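We use cookies to remember your settings and to count visits. Accept | Manage choices

Tudura Neighborhood Newsletter
March
By Modupe Danladi

Clearing the counter: what one kitchen swap taught our street

The kitchen swap at the Ogundipe Street hall ran for the second time this month, and the turnout was better than last spring. Adaeze Jibrin kept the sign-in sheet and got to 32 households before the pen ran out. A few people came in after that, so the real number is a bit higher.

For anyone who missed the last one, the rules are simple. You bring clean kitchen things you no longer use. You leave them on the long tables by 10 a.m. and then you walk around and take what you need. There is no money and no trading one for one. If you bring a stockpot and go home with a single teaspoon, that is fine, and so is the other way around.

Baking pans went first, as they did last year. Muffin tins were gone in the first few minutes. Glass jars with lids went quickly too, mostly to people who make their own pickles. Mugs did not move at all. We ended the morning with more mugs than we started with – somebody must have dropped off a late box – and they have gone to the charity store on Prunari Road, where they were polite about it.

Bread machines were the other slow item. Three came in and one went home with a new owner. If you would like either of the others, they are still in the hall closet. Both have their paddles. One has a manual.

Several people asked me how to decide what to give away, so I am passing on what I do in my own kitchen. I don't claim it is clever.

I start with the counter and leave the cabinets for another day. Everything comes off and goes on the table, and I wipe the counter down. Then I put back only what I used in the past week. In my case that was the kettle, the toaster, the knife block and a bowl for onions. Whatever is left on the table either gets a place in a cabinet or goes in the swap box. I give myself until supper, when we need the table again.

After the counter I do one drawer, usually the one next to the stove. I had four vegetable peelers in there last fall, and I only like one of them. The rest went to the swap, along with a melon baller I have owned for most of my adult life and used at one party.

Cabinets are harder. Things at the back of a high shelf feel as if they must be important. I take them down, look at them, and write the month on a piece of tape on the bottom. If the tape is still there and the thing has not moved by the next swap, it goes. My fondue set left the house this way. I have not missed it.

Baskets deserve a mention. A basket on the counter is handy, but it fills up with batteries, rubber bands and takeout menus, and then you stop seeing it. I tip mine out on the first of the month. Adaeze keeps hers for bread and nothing else, and she is strict about it. Her sons have been told.

A word about wood. We had a good many cutting boards and wooden spoons this time, and some of them were very dry. Wash them by hand, dry them standing up, and rub in a little food-grade mineral oil. Leave it overnight and wipe off the extra in the morning. Please don't bring boards with deep cracks, as we can't pass them on. The same goes for nonstick pans with the coating coming off.

The hall fund also did well. The coffee table and the raffle together brought in $2,148, which will go toward the new water heater. The raffle prize was a set of mixing bowls given by Tretik Hardware, and it was won by a man who had come in only to ask about parking. He took the bowls.

The next swap will be in the fall. We are thinking of adding a table for cookbooks, and maybe one for small appliances so that the cords stay off the floor. If you have folding tables to lend, please leave a note at the hall.

Wood grain, and a white counter with a woven basket on it. 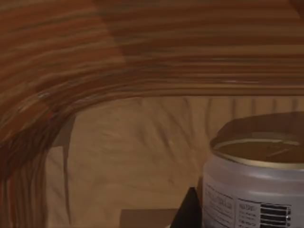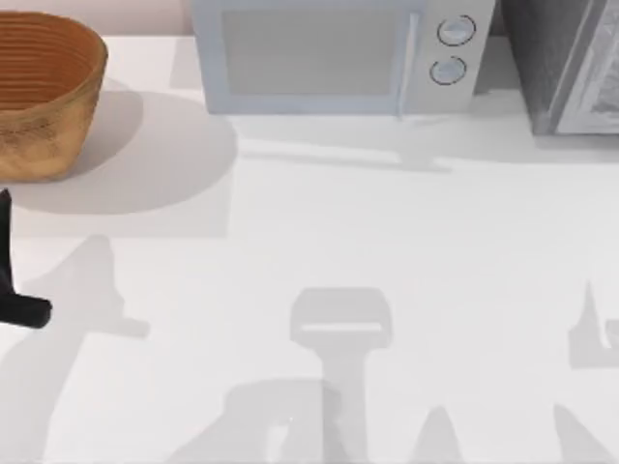
Pictures: computer renderings / Tudura Neighborhood Newsletter

Two items are still in the lost and found from the morning: a gray child's mitten and a set of measuring cups with a name on masking tape that none of us can read. The cups were on a chair and not on the swap tables, so we think they belong to someone. The hall is open from 4 p.m. to 6 p.m. if you want to come and look.

Comments (3)

Pickle Lady
I got nine jars and used all of them by the weekend. Can we ask people to bring the lids with the jars next time? I had to leave some good ones behind.

R. on the corner
The tape trick works. I did it with my cake stands. I would add that you should use painter's tape, the regular kind leaves glue on the glass.

Hall regular
I think the measuring cups might be my sister's. She is away but I will stop in and check the handwriting. Also I will take a bread machine if the one with the manual is still there.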